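Tindisdale House, upper floor walk-round, January
Checked by: Eilidh Chisholm

Smoke alarms: PASS. All tested, all gloriously loud!
Stair carpet: PASS. New rods are a joy, no lifting on any tread.
Handrail: ACTION. One bracket turns by hand. Please tighten before opening.
Ceilings: PASS. No staining or sagging, and what a lovely bit of coffering (I could look at it all day).
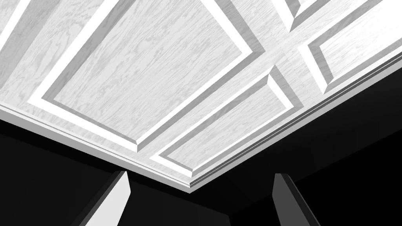

Item 4. Coffered ceiling, pale wood grain, looking up.

Fire extinguishers: PASS. Pins and tags in place, next service booked with Spanos.
Emergency lights: ACTION. Landing unit faded after 20 minutes. Lokov are sending a new battery.
Windows: PASS. Restrictors fitted throughout, brilliant work.
Doors: PASS. Hinges sound, handles firm, nothing sticking. A huge improvement on last winter! 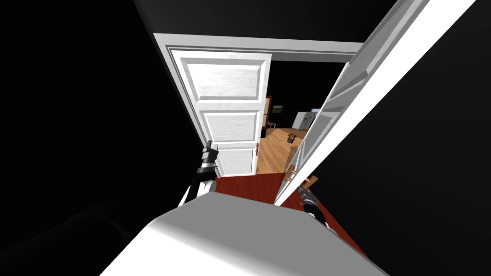 Item 8. White panel doors, open.

Water heater: PASS. Tap reading 38 degrees.
Electric meter: 1,858, up from 1,845.
Loft hatch: not checked, ladder still out on loan.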